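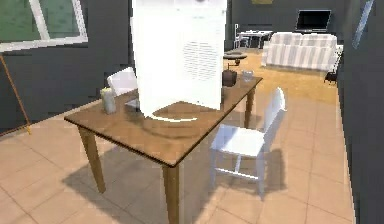 **Thursday, April. Finish bench, 8:40 am**

Shop humidity 46 percent, steady overnight. Pulled the oak and cherry boards from the rack. All of them have had 14 days since the last coat.

Water rings first. Left a wet glass on each board overnight.

- Trulby wiping oil: white ring on both boards. Faded a little by coffee time, still there at noon.
- Zamby waterborne: no ring on oak. Faint one on cherry, only visible from low down.
- Shellac, our own mix: bad ring, as expected. Took it out with alcohol on a pad, two passes.

Sorcha Brennan thinks the cherry board was under-filled before the Zamby went on. She may be right. My notes from that day just say "sealed," no count of coats. Write the count down next time.
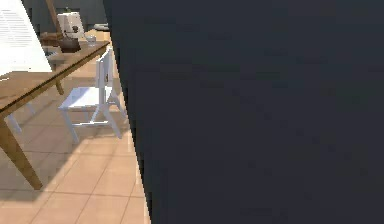
*Render: Enda Lynch*

Rubbing out, after lunch. Went up to 3,000 grit on the Zamby oak board with soapy water. Too shiny for a dining top, and it shows every fingerprint. Backed off with gray pad and paste wax and got the low sheen we want. Keep to the pad for table tops and save the fine paper for small boxes.

The Trulby doesn't rub out at all. It gums the paper. Tried it on a board that had been near the heater and got the same thing.

Color: the Esquivel dye in reddish brown goes blotchy on cherry unless there's a thin coat of shellac under it. On maple it's even without one. Mixed it at half strength and liked that better on both.

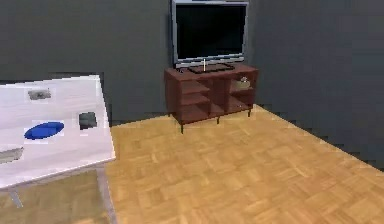 *TV stand in reddish brown, dark wall behind.*

Heat test is still to do. Mug of boiling water, seven minutes, one spot per board, mark the spot in pencil on the back.

Flesanetti wax is down to the last tin. Enda is ordering. Lids on the shellac jars were loose again, so I dated them all and threw out the oldest.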